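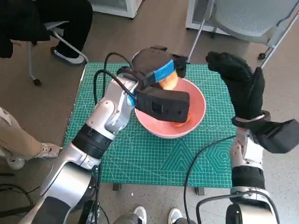
Figure 4. Orange-and-yellow fruit in a pink ceramic bowl.

4.2 Where fruit is kept in the home

The first part of the diary asked each household to say where fresh fruit was placed on the day it was brought home and where it was when it was eaten, given away or thrown out. All 144 households completed this part. The places named were grouped under five headings: open bowl or dish, refrigerator drawer, refrigerator shelf, cupboard or larder, and shop packaging left on a worktop. Entries that named two places were recorded under both.

The open bowl was the most common first place for apples, bananas, citrus and stone fruit in both towns. Berries and grapes were usually put straight into the refrigerator, though several Closley households moved a small portion to the table each morning and returned what was left in the evening. Bowls varied a good deal in size and material. Ceramic bowls of the kind shown in Figure 4 were mentioned often, along with glass dishes, wire baskets and, in two homes in Grovholm, a baking tin. We did not find that the material of the bowl had any bearing on how long fruit was kept. Its position in the room mattered more, and is taken up in Section 4.4.

Households were also asked why they used a bowl. The most frequent answer was that fruit left in sight was more likely to be eaten. A smaller group said that the refrigerator was too full, particularly at the end of the week. Others gave reasons of taste: peaches and plums were described as "dull" or "woolly" when eaten cold, and tomatoes, which some participants counted as fruit for the purposes of the diary, were said to lose their smell. A few respondents had never thought of the bowl as storage at all. One Grovholm participant wrote that it was "just where fruit goes", and left the rest of the page blank.

4.3 Mixing of fruit types

The pilot study by Belhaj and Lagos, carried out in Closley in February, had suggested that households seldom separate fruit by type once it is in the bowl. The present results agree with this. Bananas and apples were kept together in most homes that bought both, and stone fruit was added on top when in season. Participants were generally aware that ripe bananas could hasten the ripening of other fruit, and some used this on purpose with hard pears or avocados. Awareness did not lead to separation in ordinary weeks. When asked about this at interview, participants tended to say that there was one bowl and it was used for everything.

Separation was more common in homes with a second bowl. In these homes the two were often given different standing: one for fruit to be eaten soon, the other for fruit that was still firm. The arrangement was described in detail by a retired couple in Closley, who moved pieces from one to the other after supper and had done so for many years. In younger households the second bowl was more likely to hold onions, keys or post.

Layering was a further matter. New fruit was placed on top of old fruit in most of the entries that recorded the point. Soft-skinned fruit at the bottom of a deep bowl was therefore both the oldest and the most likely to be bruised, and it was also the hardest to see. Diary entries for discarded peaches, nectarines and apricots mention this repeatedly, with wording such as "found underneath", "gone at the bottom" and "flat on one side". Apples were much less affected. Citrus fruit was discarded mainly for mould, and a single mouldy piece sometimes led to the loss of its neighbours – although practice differed here, with some households washing and keeping any fruit that had only been touching it.

4.4 Position of the bowl

Of the households using an open bowl, 75 agreed to a short home visit. Visits were made by Seo and Ezzat, who noted the room, the height of the surface, the distance from the nearest window and whether the bowl stood within reach of a heat source. Visits were arranged at a time that suited the household and lasted no longer than half an hour.

Bowls in Grovholm were mostly kept in the kitchen, where the older terraced houses have deep window sills facing the yard. Those in Closley were more often on a dining table or sideboard. The window sill was the least favourable position in our data. Fruit kept there was reported as over-ripe sooner, and the effect was clearest for stone fruit and bananas. Bowls placed beside a kettle or above a dishwasher showed a similar but weaker pattern. As the number of such cases was small, we do not draw a firm conclusion from them.

Height and reach were of interest in homes with children. Where the bowl stood on a low surface, children took fruit without asking and more of it was recorded as eaten. It was also recorded as partly eaten more often, and the diary form did not at first provide for this. Eight households wrote in a category of their own before the form was revised in the second week. We have treated these entries as eaten if more than half of the fruit was gone and as discarded otherwise, following the rule used by Oprea in her earlier work on packed lunches.

4.5 Deciding when fruit is past use

Participants relied mainly on touch and appearance, with smell a distant third. Pressing the fruit with a thumb was the usual test for peaches, pears and mangoes, and several people remarked that repeated pressing by different members of the family left marks of its own. Date labels were almost never consulted once the fruit had been taken out of its packaging, and in most homes the packaging had been thrown away by then.

Disagreement within the household was common. Where two adults kept separate diaries for the same week, their records of the same item differed most for bananas, which one person might class as ready and the other as spoiled. The Mansour scale of ripeness, printed on the inside cover of the diary, was intended to reduce such differences. Few participants reported using it after the first few days, and its usefulness in a form meant for daily completion is considered further in Section 5.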